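# Isodia Hand-Held Gripper Pair

Two-hand capture kit for household and light assembly tasks. Marker cube on each gripper, no arm required.
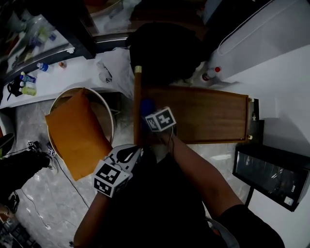
Katalin Kocsis wrote in to ask whether the pair could be bought as single units, as her lab at Nullard already owns a left hand and only wears out the right. It can. Order code 2325 covers the pair; add -L or -R for one side.

## What the kit does

The operator holds one gripper in each hand and does the job directly: holding a furniture panel, moving a cloth, opening a cabinet. Fiducial patterns on the cube faces give the pose of each gripper. Keep at least one face of each cube in view of the head camera. Tracking resumes when a face comes back into view, but the gap stays in the log.

## Specifications

| Item | Value |
|---|---|
| Grippers per kit | 2 |
| Length, jaw closed | 161 mm |
| Connection | Cable, one per gripper |
| Spare jaw pads | 4 |
| Recording software | Sorkila, license included |

## Notes on use

- Route the cable back over the wrist. Leave slack at the elbow.
- Large flat parts can hide a cube. Approach from the side where possible.
- Recalibrate after any drop.
- Wipe cube faces with a dry cloth only. Solvent lifts the print.

Jaw pads changed in August. Older pads made by Takács still fit but need the longer screw. Do-yoon Pyo handles pad exchanges and calibration returns; include the serial number from the underside of the handle.

Lead time on single units is longer than on pairs.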